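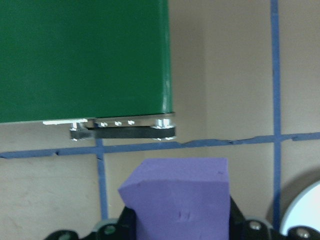

Corner of the big green box, from close up. Silver rail, black bar under it.

Small parts sorting bench, belt tracking + bins

beltandbraces
posted 18th July

Short version: setting up a sorting corner, short green belt, blue open-front bins, tape grid for where stuff goes. Belt creeps to one side over a few minutes. Not much, enough to rub. Already loosened and reset the tail roller, same thing. Frame is a Sugiyama, secondhand, no manual. Anybody run one of these?

Also want opinions on bins. Everything we drop into them bounces.

gritty_toolbox
Which side does it creep to, and does it change if you turn the frame end for end? If it follows the frame, your rollers aren't parallel. If it stays on the same side of the room the floor is out. Check that before you touch another bolt.

beltandbraces
Will try the flip tonite. Creeps toward the rail side. Floor is an old slab so who knows.

Layout as of now – bin at the far end, belt feeding down, plates at the near end for the sorted bits. One color per plate is the plan. 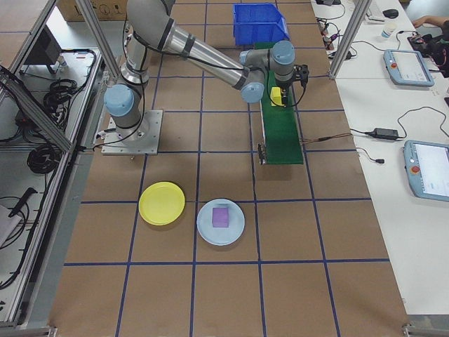 Still undecided if the bin should go in line with the belt or off to one side. In line means less reaching. Off to the side means I can get a broom in.

mapleandrust
Off to the side. Always. You will be sweeping more than you think.

gritty_toolbox
Disagree. In line and keep it short. We had a Brurell bench at the Gorbridge shop with the bins off to the side and people just left stuff sitting on the belt since it was a stretch. Moved them in line, problem gone.

mapleandrust
That's a people problem not a bin problem

fourhundredgrit
Can I ask about the tape. Painter's tape on kraft paper, right? How long does that last before it curls? I ran a grid like that for packing orders and was redoing corners every couple weeks. Paper held up better than the tape. 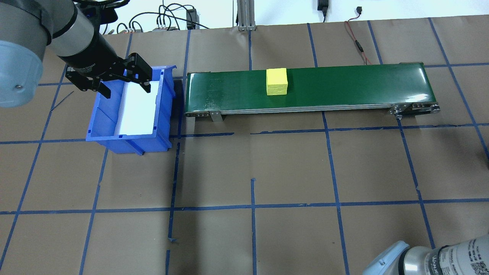 Paper is the right call for a floor though, cheap and you can toss it. Only do the grid once the layout stops moving or you end up with leftovers all over, like those stray bits at the lower left. And lay your lines against a straightedge, a couple of yours are already wavy. I go through more than 100 feet of tape a season and half of that is fixing lines I eyeballed.

beltandbraces
Yeah ok fair, they were eyeballed. Tape was what I had in the drawer.

Back to the bins, liner question. Bare plastic is loud and things hop right out. So I've been trying a slab of white foam in the bottom.

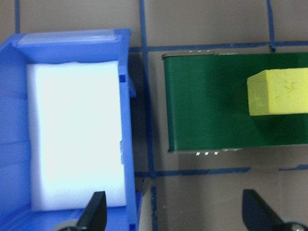 Quieter for sure. But it eats up depth, and a cut edge sheds little beads if you pick the wrong kind. Thinking of going thinner.

mapleandrust
Go thinner. Or felt. Felt doesn't shed and it's a dollar or 2 at any craft place.

gritty_toolbox
Felt holds grit, don't. Rubber shelf liner, cut to fit, rinse it out in the sink.

mapleandrust
Been using felt since last December with zero complaints but sure

beltandbraces
Update. Flipped it end for end and the creep moved with the frame. So rollers it is. Gritty was right. Backing both bolts off and going a quarter turn at a time, marking where I started this time.

Bin is staying in line for now, sorry maple. Picking up shelf liner AND felt at the Proltbridge store and trying one of each.

fourhundredgrit
post the felt results pls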